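4. Comparing two grippers side by side

By now both arms should be bolted down and talking to the controller, so this is the enjoyable part - finding out which gripper suits the work you have in mind. We recommend the tool-sorting trial, as it asks a good deal of the fingers without asking much of your patience. Set aside a quiet Saturday if you can.

4.1 Put the tray towards the back of the table, where both arms can reach it comfortably, and lay a spanner or two in front.

4.2 Start the Plaltix controller and open the Pesier trial page. Choose "Paired run" and leave the speed at its lowest setting for now.

4.3 Bring both grippers in over the spanners, one at a time, and stop while there is still a clear gap between them. 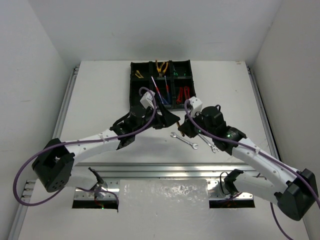
4.4 Check each camera view on the screen before you go any further. You want the fingertips and the thing you are picking up in the same view, and it is well worth nudging the arm a little until you have both.

4.5 Follow each camera cable along its arm with your hand, with the power to the arms off, and make sure it has enough slack for the wrist to turn fully.

4.6 Run 100 picks with the left gripper, then 100 with the right, using the same tools in the same places. Write down every drop, even the ones that felt like your own fault.

Note: Flat spanners are much harder to lift than screwdrivers standing up in a tray, so please don't judge a gripper on its first few tries. Fingertip pads want looking at every 2,000 picks.

Caution: Never reach between the arms while the controller is live. Press stop, wait for both arms to settle, and only then move a tool.

Comments

Rillorum: Very clear, thank you. Should I swap the grippers over and run it all again? My right arm seems a touch stiffer than the left.

Robles: I did, and the drops followed the gripper, so I was glad I'd bothered. It took most of an afternoon, mind.

Rillorum: Lovely, will try that with the kettle on.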